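**Saltside late show goes after empty town halls, ratings hold**

September 17, 2022

Damian Olszewski opened the season of "Saltside Tonight" with eleven minutes on town meetings and why people quit going to them. No band, no guest until the second half. Just the desk and a stack of meeting notices he kept dropping on the floor.

"They moved ours to ten in the morning," Olszewski told the studio crowd. "Who's free at ten in the morning? My uncle, and he's mad at everybody."

The bit started with the Zawadzka bridge vote. Back in February the town council there approved a toll plan with 80 residents in the room, and the notice had gone up on a board inside a building that was closed for repairs. Olszewski read the notice out loud, twice, the second time over piano music.

He then played a phone call with the clerk's office. On hold for most of it. The clerk who finaly picked up was polite and said the rules had been followed, which the town's lawyer repeated in an email to the show after the broadcast.

Not everyone laughed. Council member Ilse Trovier, who voted for the toll, called the segment "cheap" on local radio and said the host never asked her for comment. Show staff say they called her office and left a message. She says there was no message. Neither side has put out a phone record.

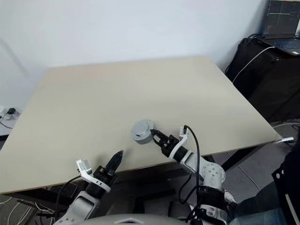 Skerkico, the streaming company that carries the show, put the live audience at 851 thousand, nearly the same as last season's opener at 880 thousand. Fine number for a show with no celebrity booked. The company wants more of the long desk pieces this year and fewer sketches, according to a note sent to advertisers, and producers have been told to keep things plain. The old set had a fake fireplace and two couches. Couches are gone.

Second half was lighter. A singer, a short chat about her tour bus, then a viewer mail segment that ran over. One letter asked why the show picks on small towns and leaves the capital alone. Olszewski said he'd get to the capital "when they start holding meetings in a closed building too."

In Zawadzka itself the mood is mixed. The toll is due to start after the bridge deck is resurfaced, and a petition to redo the vote had 139 names on it by this morning. It needs more than that, the town charter asks for a tenth of registered voters. Organizers plan to stand outside the grocery store with clipboards.

"I didn't even know there was a vote," said one woman loading her car there. "I found out from a comedian." She declined to give her name but did sign.

The man behind her said he knew about the vote, skipped it, and would of voted yes. The bridge is bad, he said. Somebody has to pay for it.

Trovier said she has no plans to go on the show. An invitation is open, according to producers, and the council's next regular session is still set for ten in the morning. Saltside Tonight returns next week with a piece on school board elections.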